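Hulholm Facilities Support
Ticket: Room reservations dropping from shared calendar
Site: Cismont building, second floor
Priority: Medium
Status: Resolved
Handled by: Nhàn Khổng

Summary
Staff at Cismont report that confirmed room reservations disappear from the shared calendar overnight. The rooms then show as available and are booked a second time.

Attachments

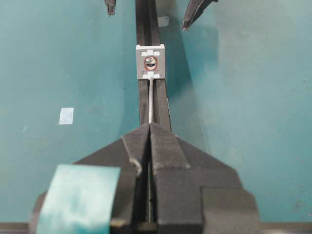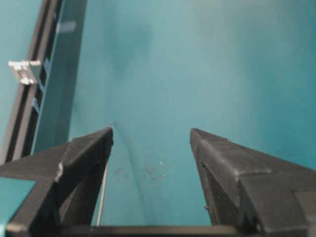
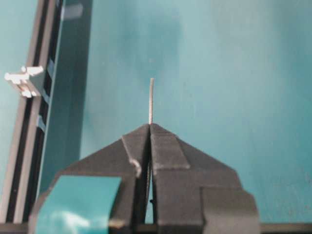

Reported impact
The requester states that 32 reservations were lost in April. In 7 cases, two groups arrived for the same room. Reservations made at the front desk were not affected.

Log

9:15 a.m. Ticket received and assigned. Requester asked to supply the booking reference for each lost reservation.

10:40 a.m. References received. All of the missing entries were made through the Stelmakh booking form. Each one is still present in the form's own records.

11:30 a.m. Calendar sync history reviewed. The nightly job reads the form records and removes any calendar entry it cannot match. The job stops reading after 350 records and treats the remainder as deleted.

1:20 p.m. Traninmont site contacted. Their calendar uses the same job but holds fewer records, and no losses have been reported there.

2:05 p.m. Record limit removed from the job settings. Automatic deletion turned off for both sites until the change has been confirmed.

2:50 p.m. Job run by hand. Missing reservations restored, except where a second booking had already been accepted. Those were referred to the front desk for a decision.

Next morning, 8:10 a.m. Overnight run completed in 10 minutes. No entries removed.

Action required from requester
Please check all future reservations against your own records and reply to this ticket if any are missing. Automatic deletion will remain off until a reply is received.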